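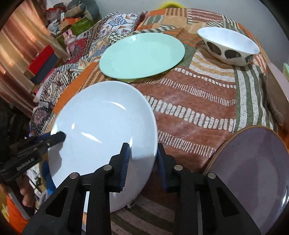 Home | Household Guides | Kitchen | Moving and Storage | Contact

Residents preparing for a move or a kitchen refit are advised to sort and stack all tableware before any box is opened. The work should be done on a wide, soft surface at a comfortable height. A made bed is suitable, provided that it is covered with a washable spread. Plates of different sizes and colors, such as a white plate and a mint green one, may be laid out on the patchwork cover together with any bowls, so that every piece can be inspected before it is stacked. Glossy glaze shows hairline cracks best when the plate is tilted toward a lamp or window.

Before stacking

Wash and dry each piece. Run a fingertip along the rim and set aside anything chipped. Pieces with a raised foot should be checked underneath, where an unglazed ring can scratch the dish below it.

Building the stack

1. Place the widest flat plate at the bottom.
2. Add smaller plates in order of size, centering each one.
3. Place bowls last, open side up. Do not set more than one bowl on a mixed stack.
4. Lift a plate by its rim and lower it straight down. Do not slide one dish across another.
5. Keep each stack under 2,200 grams.

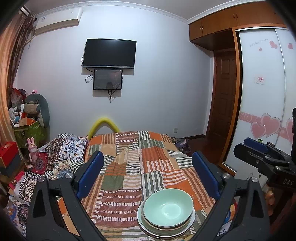

Once a stack is complete, it should be left to stand for a moment and checked for rocking. A stack that rocks must be taken apart and rebuilt, as the fault is usually a warped plate near the base. Stacks should be kept well away from the edge of the mattress, and no one should sit on the bed until they have been removed.

Wrapping and boxing

Separate the pieces again for wrapping. The Salholm dish carton holds 54 sheets of packing paper, enough for one average cupboard. Plates travel on edge and bowls travel nested, with two sheets between each. Fill the remaining space with crumpled paper and mark the carton on two sides. Cartons may be brought to the Vallska storage counter from 9 a.m. The January rate applies to all household goods.

Print this page | E-mail this page

Related guides
Storing Glassware in the Jullavon Cabinet
Lining Shelves and Drawers
Hrubý Carton Sizes and Weights
Folding and Storing Bedspreads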